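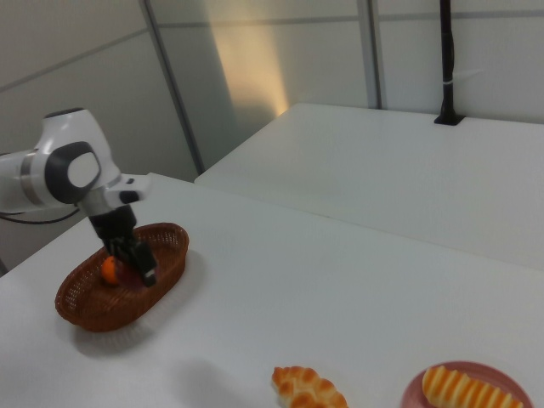 Does it matter whether bread goes on a plate or in a basket?

It matters more than I expected, mostly because of how people reach for it and where the crumbs end up.

I wanted to get that out of the way first because it's what everyone asked me when I told them my topic. My project was about serving bread and fruit on a plain table with as few dishes as I could get away with. I work weekend mornings at Zemer, a small breakfast place, and we get something like 100 people through before noon, so I have watched a lot of hands go for a lot of rolls. Some tables get a plate, some get a basket, and it depends entirely on who is setting up and what came out of the dishwasher. I thought there had to be a better system than that!

What I used

I kept it simple. One oval wicker basket, a round pink plate, some fruit, and a few shapes of bread: a braided roll, a long striped pastry, and the spiral horn kind that tapers at one end. The tables were plain white and so was my plan at first (literally, I had a blank page until October).

I picked the basket for its low rim. The tall ones we have at work hide everything and you end up digging. With a low one you can see the fruit from your chair, and you can get your fingers around one fruit without knocking it into the mandarin next to it.

The plate I picked because it was pink. I did write a paragraph about contrast in my proposal, and the golden brown does look great on it, but really I just liked it.

Fruit first

I started with fruit because it rolls. Put a mandarin on a flat plate, bump the table, and off it goes. The basket solves that so completely that I almost don't have anything to write about it. The weave gives round things a bit of grip and the sides do the rest. The one thing I'd change is lining it, since ripe plums leak and wicker is miserable to clean. I tried a folded cloth napkin at home and it was fine, though it does hide the nice texture.

Bread on the plate

Bread was harder. My first idea was to put all of it in the basket with the fruit, and I still think that looks the most generous, like somebody's grandmother set it out. But the fruit gets pushed down, the bread gets squashed, and flakes of glaze stick to everything. So I moved the bread to the plate, one piece at a time, and looked at it from different sides of the table before adding the next. A single pastry sitting on its own little raised-rim plate looks very fancy, by the way. It made me want to charge more for it. 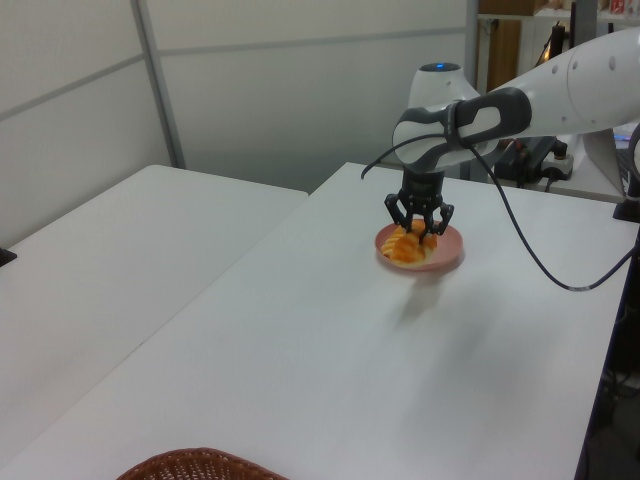

What people told me

I handed out 80 comment slips at Zemer over two weekends in November and got 14 back, which my instructor called a lesson in survey design. Still, they were useful. Most of the people who answered wanted the bread on a plate and the fruit in a basket, and several wanted a napkin over the bread to keep it warm. One person wrote only "butter?" and I think about that slip a lot.

I also went over to Tesfamariam, the bakery that supplies us, and asked how they put things out on their counter. They use baskets for everything with a hard crust and trays for anything glazed. The reason they gave me was crumbs: a crust sheds into the basket and you shake it out at closing, but sticky glaze gets into the weave and stays there forever.

Where to put them

My last round was about position. I settled on bread to the left and fruit to the right with a good stretch of open table in between, so two people can reach at the same time without crossing arms. The horn shapes are the awkward ones. They're long for a small plate, and if you lay one diagonally with another below it, the tip pokes out past the rim. I went back and forth on whether that looks relaxed or sloppy, and I've decided on relaxed.

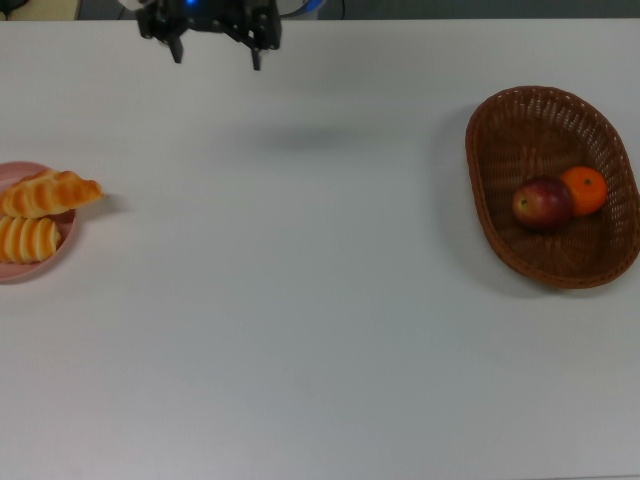

Letay Woldemariam read my draft and said the plate should just be bigger, and that at her house the bread would have gone in the basket with a cloth and the fruit would have been cut up already. She has a point about the cutting. Whole fruit looks pretty but I've noticed at work that people take it less often, maybe because nobody wants to deal with a pit in public. I didn't test cut fruit at all, so that goes on the list.

What I'd do next time

Get a second plate in a larger size and compare them properly. Try the napkin lining with ripe fruit over a whole morning. Ask for the comment slips back before people pay, when they're still sitting there. And put butter on the table.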